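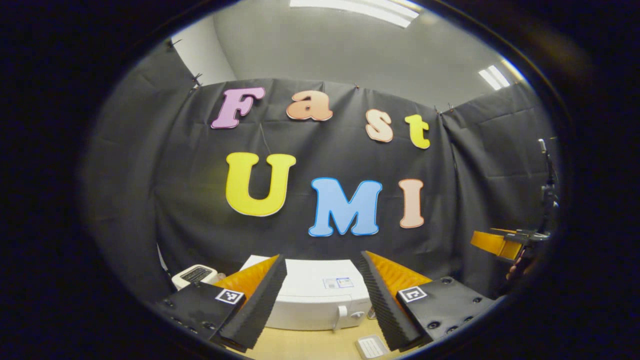
Who can apply for the backdrop and room dressing job at Gronano?
Anyone over 18 who can work on a stepladder, handle fabric and cut clean letters from a printed outline. A portfolio is welcome but you can apply without one.

Gronano rents out small rooms for talks, club evenings and group photos. We need a part-time assistant to hang black fabric backdrops, pin up colored lettering for each booking and take it all down again afterward.

The work
Clip curtains along the top edge and set side panels at the corner.
Cut, border and pin letters, usually one or two short words per booking.
Steam creased fabric when the booking sheet asks for it.
Sort letters back into their boxes by color and size.
Report dead ceiling lights to Radoslava Brabec.

Hours and pay
22 hours a week, mostly afternoons and early evenings. Pay is $599 a week. Training takes the first three shifts and is paid at the same rate.

How to apply
Send a one-page letter and two phone numbers for references to Anca Anghel at the Gronano front desk, or hand them in at Room 132. Applications close 2 Sep 2025. Interviews are held in person with Anca Anghel and Sorin Rusu and include a short cutting and pinning task. Materials are provided.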